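3.2 Levels and play data

The play logs come from Tratus, a physics puzzle game in which the player stacks, tips and slides blocks to reach a marked height. We chose it for two reasons. Its levels are stored as plain text, so they can be edited without touching the game code, and it saves a full record of every attempt, including the ones a player abandons. The version used throughout is the one installed on the Radthorpe lab machines in June. Later patches changed the friction of the ice blocks and we did not apply them.

A total of 264 players took part. Each played the same opening set of levels and was then given one of two orderings for the rest. In the first ordering, levels were sorted by the designer's own difficulty rating. In the second, they were sorted by the number of moves in the shortest known solution. Players were not told which ordering they had. They could skip a level after three failed attempts, and a skipped level was offered again at the end of the session.

We removed attempts shorter than two seconds, as most of these were accidental restarts. Attempts during which the game lost window focus were also removed. This left 928 complete sessions, with most players contributing more than one.

3.3 Rendering and physics settings

All physics ran at a fixed time step, separate from the drawing rate, so that a slow machine would not change how a stack fell. Drawing was handled by the Mikeck renderer with soft shadows switched on.

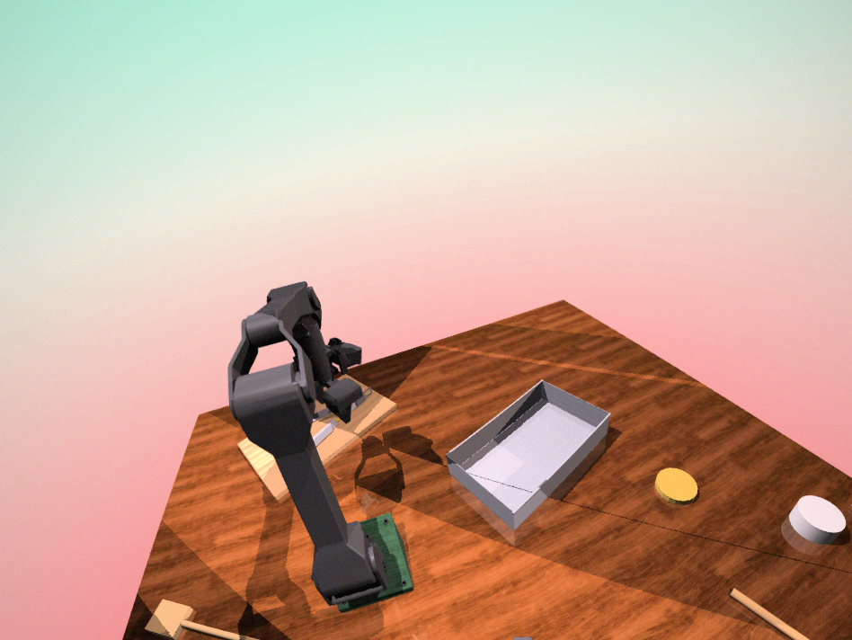
Figure 2. Rendered view of a robotic arm on a wooden tabletop, with a plain gradient backdrop.

Levels were checked for solvability before any player saw them. The solver made up to 3000 random starts per level and kept the shortest solution it found. Where it found none, the level was left out of both orderings. Two levels that the solver could not finish were solved by hand during testing, but we left these out as well to keep the rule the same for all levels.

3.4 Measures

The main measure is the number of attempts before a first clear. We also report time to first clear, with pauses taken out, and the share of levels skipped. De Graaf's frustration scale was given on paper after each session. It has nine items and takes a few minutes to fill in. Forms with more than two blank items were dropped, leaving 381 for the analysis in Section 4. Players who dropped out before the second session are included in the attempt counts but not in the comparison of scale scores between sessions.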